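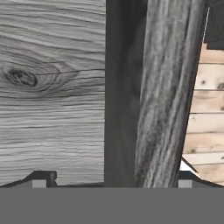 Erkodard Robotics Club
Gallery: the Kitchen Project

Welcome to the gallery of our second project. Erkodard is the robotics club of the Dovgate evening school in Tasville. We meet two evenings per week, from 6:30 until the building closes at 9:00, and this year we worked almost the whole time with a simulated kitchen. The club has no real kitchen and also no real robot arm, so everything on this page happened inside the computer. Visitors of our open evening asked us many times where they can see the pictures again. They are now here, with some explanation for people who could not come.

Home | Meetings | First project (line follower) | Kitchen Project | Links

What the project is

The kitchen is a 3D model with cabinets, drawers, a stove and some small objects. Inside it there is a white arm on a mobile base, with a gripper with two fingers. The students write the program which moves the base and the arm. The simulator calculates the contacts, the weight and the light, and gives us back the camera pictures.

Every team receives a task card. A card has only one sentence, for example "Take the whisk out of the drawer" or "Put the small object next to the plant." It sounds like very little work. Our first team believed it will be ready after one evening, and they needed five weeks.

We used two kinds of views. One camera looks at the kitchen from the room. The other one sits on the gripper and looks out between the fingers, and from there you mostly see the gray wood of the cabinets from very near. New members usually dislike this second view, because they cannot tell which part of the kitchen they are looking at. After some weeks they ask for it first. When the fingers come close to an object, the arm itself often hides the object from the room camera, and then the gripper view is the only one which can help.

The drawer task

The drawer was our main task in the winter. It has two parts, and we gave points for each of them separately. In the first part the robot must pull the drawer out by its handle. In the second part it must reach inside and take the tool. Teams which could not solve the first part were allowed to start with the drawer already open, for half of the points. 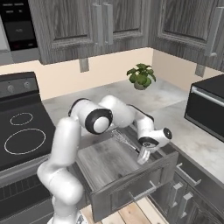

Drawer task: the fingers next to the handle of the whisk.

The whisk was the object we discussed most. Its handle is slender and it lies flat on the bottom of the drawer, so the fingers must go down almost until the wood before they can close. If the program goes a little too deep, the fingers push on the bottom and the simulator stops the arm with a contact error. If it stays too high, the gripper closes on air. One team solved this with a small loop: go down, check the contact force, go up a tiny bit, close. It is not elegant but it works on other flat things too, and the team was rightly proud of it.

A second team wanted to take the whisk by the wire head. We let them try. The loops are thin, and in our settings the simulator was not precise enough for them -- the whisk jumped away as if someone kicked it. They changed to the handle after two evenings.

Some notes for teams who will do this task next year:

Let the base stop completely before the arm starts. Moving both together looks very nice in a video, but the errors are added to each other.

Keep the wrist above the sides of the drawer until the fingers are over the tool.

Write down your start position! Three teams had a good run and could not repeat it.

Practice runs and numbers

Many visitors wanted to know how often the robot really succeeds. We wrote a script which starts the same program again and again, each time with the tool turned a bit differently. For the drawer task we left it running through the night, with 1000 runs for the final program. In nearly 700 of them the whisk was taken out and held until the end of the run. For a student program we find this a very good result. The rest were mostly contact errors, and a smaller part were runs in which the base stopped too far away.

The final program has 700 lines. The first version was longer and could do less. Most of the deleted lines were special cases, which the students had added late in the evening and could not explain to each other the next time.

We also kept a list of all bugs, on paper, on the door of our room. It had 53 entries when we took it down. The oldest entry says only "arm goes wrong way", and it stayed open until spring. The reason was a minus sign in the file with the joint angles.

The counter task

In spring we moved up from the drawer to the countertop. The counter has more free space, but more things can be hit there. The plant in the corner was hit so often that we made a rule for it: who touches the plant loses the run.

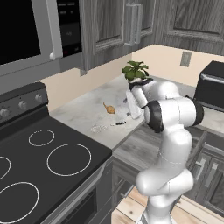
Page last changed: June, by the web group

The arm at the counter, with the gripper right in front of the plant pot. This position is exactly the one where the plant rule makes people nervous.

For the counter task the difficulty is in the approach. The stove is on one side and the black toaster oven in the corner on the other side, and the big joints of the arm need room as well. Beginners think only about the gripper. They plan a beautiful path for the fingers, and then the wrist comes too near to the oven. We teach now that one should draw the whole arm on paper, from above, at three points of the path. It takes ten minutes, and we can recommend it also to other clubs.

Small objects on the marble are another story. In the room view they are only a few pixels wide, and the students had long discussions about what they were looking at. The marble has soft gray veins, and one of our first detection programs happily reported the veins as objects. It wanted to pick them up, too. We corrected this by comparing each picture with a picture of the clean counter. The method fails when the arm throws a shadow, so the teams must move the arm to the side before they take the comparison picture.

How we judged

The last evening of the project was organized as a small competition, with the name Friesen Cup. Friesen is the old name of the street where our school stands, and the cup is a real cup for coffee. Every team had three runs, and only the best one counted. Points were given for the finished task, for the time, and for a clear explanation to the public. The third category was new this year. We introduced it after the line follower project, where the fastest team could not say how their own program works.

The drawer team with the force loop won the cup. The second place went to the youngest team, who had chosen a counter task and explained it very well, with a drawing which is still on our whiteboard.

Questions we got at the open evening

Is it a game?
It looks a bit like one, and you can move the room camera with the mouse. But there are no levels, and the robot does nothing without a program.

Would the same program work on a real robot?
We do not know. We think that parts of it would work, for example the planning of the path. The values for friction and force would surely need to be measured again. We would like to try this one day, and we are looking for a school or a workshop near Tasville which has an arm and would let us visit.

Do I need to know programming before I join?
No. About half of our members wrote their first program in the club. It is useful if you can come regularly, since the teams depend on each other.

Can I have the pictures in a better size?
Yes, please ask at one of our meetings and bring a USB stick. School newspapers may use them freely if they write "Erkodard Robotics Club, Dovgate" next to them.

Next project

After the summer break we continue with the same kitchen. The plan is to open the cabinet doors, which have long vertical handles and swing in a curve -- for the arm this is much harder than pulling a drawer straight. Two students have already started to calculate the curve. The new task cards will be on the Meetings page as soon as they are ready.

Back to the club page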